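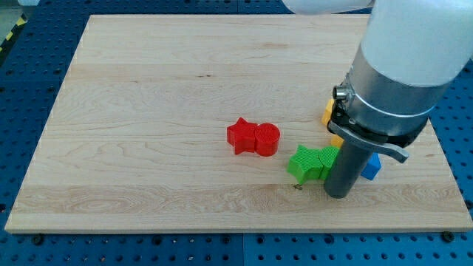

Helles Brett auf dem blauen Lochtisch, Maserung von links nach rechts

Werkstattbuch, September, kurz nach 15 Uhr

So, weiter mit der Oberflächenreihe. Ich hab mir beim letzten Mal vorgenommen, sofort aufzuschreiben und nicht erst nach dem Aufräumen, also sitze ich jetzt mit klebrigen Fingern hier und die Seite sieht entsprechend aus. Es geht immer noch um die Frage, welche Seife wir für die hellen Tischplatten nehmen. Merike R. ist für das Hartöl von Nuvon, ich bin nach wie vor Seifenmensch, und Dzintra will einfach etwas, das man nachbestellen kann (verständlich, nach der Geschichte mit Jermont!).

Ansatz heute: Seifenflocken in heißem Wasser, 15 Gramm auf einen Liter, über Nacht stehen lassen hatte ich vergessen, also frisch angerührt. Wurde trotzdem schön sämig, beim Umrühren allerdings viel zu viel Schaum. Das nächste Mal den Schneebesen weglassen und einen Holzlöffel nehmen, das hat Mihret mir auch schon dreimal gesagt.

Probestücke 1 bis 11 sind alle Ahorn, aus demselben Rest. Erst wässern, trocknen lassen, dann mit 200er drüber, Seife dünn auftragen, Überstand nach ein paar Minuten abnehmen. Nummer 4 hab ich zweimal gewässert und das merkt man mit der Hand sofort, die Fasern stellen sich kaum noch auf. Nummer 7 ist Murks, da war noch Leim drauf, und genau an der Stelle nimmt das Holz nichts an. Bitte nicht mitbewerten, liegt nur der Ordnung halber dabei.

Beim Solutach-Öl hatte ich nach dem zweiten Auftrag einen leichten Gelbstich, gegen das Fensterlicht gehalten ziemlich deutlich. Auf Eiche wäre mir das egal, auf Ahorn stört es mich sehr. Loretta findet es "warm". Na gut. Ich lege ihr morgen die Stücke nebeneinander, ohne Beschriftung, und dann reden wir noch mal über warm.

Rotweintest: ein Tropfen, eine halbe Stunde, abgewischt mit lauwarmem Wasser. Bei der Seife bleibt ein grauer Rand, der nach dem Nachseifen fast weg ist. Beim Öl bleibt gar nichts - Punkt für Merike, ich geb's ja zu. Kaffee ging bei beiden gut. Senf hab ich noch nicht probiert, es war keiner mehr im Kühlschrank.

Ach ja, Schleifpapier: die Rolle von Atanasov setzt sich schneller zu als die alte, besonders auf den Kanten. Hab sie mit dem Kreppblock ausgeklopft und weiterbenutzt, aber für die 900 mm langen Platten will ich das nicht machen müssen. Dzintra, falls du das liest: bitte wieder die andere Sorte!

Offen:
Senf kaufen
Stück 7 neu machen, vorher den Leim wirklich abziehen
Merike Vanags fragen, wie oft sie ihre Küchenplatte zu Hause nachseift
Zweiter Seifengang auf 1 bis 6, danach über Nacht liegen lassen
Deckel für den Seifeneimer suchen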